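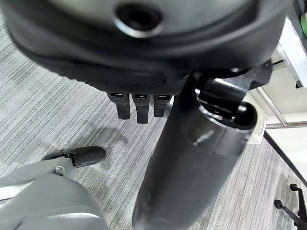

Die Roboterhand Jurkari von Diltanard habe ich als Bausatz gekauft und in der offenen Werkstatt Brulside zusammengebaut, immer am Donnerstag, wenn der große Tisch frei ist. Ich bin kein Ingenieur, ich repariere seit vielen Jahren Nähmaschinen, und mein Deutsch ist auch gelernt, bitte um Geduld mit beidem. Das Gehäuse der Hand ist schwarz, und am unteren Rand hat es einen Streifen mit feiner, körniger Struktur, den ich am Anfang für einen Druckfehler gehalten habe. Er gehört so. Der Daumen ist viel dicker als die Finger, und bei seinem Gelenk liegt die Mechanik offen. Dort sammelt sich bei mir der Staub vom Teppich, also puste ich es vor jedem Versuch aus.

Bezahlt habe ich 243 Euro bei Reisinger, ohne Netzteil. Die Lieferung hat 11 Tage gedauert, alles war sauber in Tüten sortiert. Eine Tüte hatte kein Etikett, darin waren die Schrauben für das Handgelenk. Das habe ich erst verstanden, als alle anderen Tüten leer waren.

Die Anleitung ist der schwächste Teil. Sie hat 30 Seiten und erklärt die Verkabelung sehr genau, aber das Einziehen der Sehnen steht auf einer halben Seite mit einer Zeichnung, in der man die Richtung nicht erkennt. Ich habe den Mittelfinger zweimal falsch eingefädelt. Senad Yordanov hat dieselbe Hand im Dezember gebaut und mir den Trick gezeigt: zuerst den Daumen ganz beugen, dann die Sehne mit einer Pinzette durchziehen und erst danach das Gelenk schließen. So ging es beim dritten Mal in wenigen Minuten.

Die Montage hat bei mir vier Abende gebraucht. Auf der Schachtel steht »an einem Wochenende«, das halte ich für möglich, wenn man schon einmal so etwas gebaut hat. Das beigelegte Werkzeug ist brauchbar, nur der kleine Sechskantschlüssel wurde schnell rund – ich habe meinen eigenen genommen.

Und wie greift sie? Einen Schwamm oder eine Rolle Klebeband hält sie sicher. Bei einem glatten Glas rutschen die Fingerspitzen, sie sind flach und hart. Lies Bosman hat mir empfohlen, dünnen Gummi aufzukleben, und mit einem Stück Fahrradschlauch ist es deutlich besser geworden. Die Motoren sind leiser als ich gedacht habe, man kann daneben normal sprechen. Nach längerem Halten wird das Gehäuse warm, aber nicht unangenehm.

Die Software läuft auf meinem alten Laptop ohne Probleme. Schade finde ich, dass man die Kraft nur für alle Finger gemeinsam einstellen kann. Wer etwas Weiches greifen will, muss viel probieren. Ich habe dem Hersteller deswegen geschrieben und eine freundliche Antwort bekommen, aber noch kein Update.

Ich gebe vier von fünf Sternen. Den einen ziehe ich für die Anleitung ab. Für Leute, die gern mit feinen Teilen arbeiten, ist der Preis in Ordnung. Ein Netzteil bitte gleich mitbestellen!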